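Ulum Bench Cell, single arm
Planning and ordering guide

The Ulum Bench Cell is a small handling station for light parts. It is supplied by Sterkovico and can be ordered with the arm, or without it if you already have one. Please read this page before you ask for a price. Most delays in orders come from a room that was not measured or a budget that did not include the gripper fingers.

What is in the price

Arm with controller and cables
Pedestal, painted
Two-finger gripper body
One set of fingers, shape to be chosen with the order
Planning model of your cell, with one round of changes

What is not in the price

Table and tray. Many customers use a table they have already.
Electrical work in the room
Guarding, where your own risk assessment asks for it
Transport outside the delivery area of our Jolidby store

Room and table

The pedestal stands on the floor behind the table and is not fixed to the table top. Leave 400 mm free behind the pedestal for cables and for service. If other arms are working in the same room, send us their positions also, so that we can put them in the planning model. The floor must be level and able to carry the pedestal without movement. Carpet on a solid floor should be mentioned in your enquiry.

Budget

We advise to keep a separate line for fingers and trays. These are the parts which change when your product changes. A second set of fingers (order code UL-427) costs less when it is ordered together with the cell. Delivery is normally some 4 weeks after you approve the planning model. Training at your site is charged per day, and 2 days are enough for most teams.

Planning model

Before we build anything you receive a model of the cell with your own table size and your own parts. Please check the reach over the tray, the direction the gripper comes from and the space between the parts.
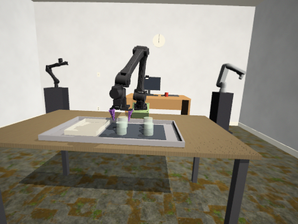
Page last changed: May | Sterkovico web desk

In this model the arm reaches from its pedestal over a tray with four cups standing on a mat. The fingers are wide open. When cups stand close together, as on this mat, ask us for narrow fingers and tell us the outer diameter of the cup at the top and at the bottom.

Changes after approval are possible but they are charged by the hour. For customers who bought through Ojala, the same conditions are valid and the old order codes can still be used.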